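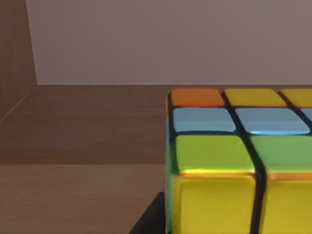

Figure 3. Rendered view of a Rubik's cube on a wooden surface, with orange and yellow stickers in the topmost row.

4. Color naming under close viewing

4.1 Materials

The third study asked whether the boundary between "orange" and its neighboring color terms moves when a patch is seen next to a dark border. Studies 1 and 2 used flat patches on a uniform gray field. Objects in daily use rarely appear that way. The pool held 113 items, of which 69 contained at least one patch that the Wiltance word list classes as orange. The remaining items served as fillers and were not analyzed further.

Each item was shown twice, once with the target patch bordered by a dark line and once with the same patch bordered by mid-gray. Border width was held constant within an item. Item order was randomized separately for each participant, with the restriction that the two versions of an item were never shown in the same block.

4.2 Participants and procedure

Participants were recruited at the Firnmont and Girkitz test sites. All were adult native speakers of English who passed a standard screening test for color vision. A total of 401 people completed both blocks. Those who stopped after the first block were excluded, as were those who gave the same answer on every trial.

The patch to be named was marked by a small pointer that disappeared before the response field opened. Participants typed a single word. Compound answers such as "reddish orange" were accepted but coded by their final term, following the procedure in Section 2.3. Each trial allowed up to 600 milliseconds of viewing, after which the item was replaced by a neutral mask. There was no time limit on the response itself.

4.3 Results

Dark borders shifted naming toward "yellow" for patches near the yellow boundary and had no reliable effect near the red boundary. This asymmetry was present at both sites. It was larger at Girkitz, where the testing room had lower ambient light, but the interaction between site and border did not reach significance.

Response time followed the same pattern. Patches near the yellow boundary were named more slowly with a dark border than with a gray one. Patches well inside the orange region showed no difference.

4.4 Discussion

The shift is consistent with a simple contrast account, in which a dark surround raises the apparent lightness of the patch and so moves it closer to typical yellow. A contrast account alone predicts a matching shift away from red, and none was found. One possibility is that the red boundary is anchored more by hue than by lightness. The present design cannot separate the two, as hue and lightness varied together in the item pool.

Two limits should be noted. Displays were calibrated at the start of testing but not between participants. In addition, the Flores naming norms used to select fillers were collected from printed cards, and their fit to screen presentation has not been tested. Section 5 reports a follow-up in which lightness was held fixed across the full range of hues.

Last updated: May 4, 2025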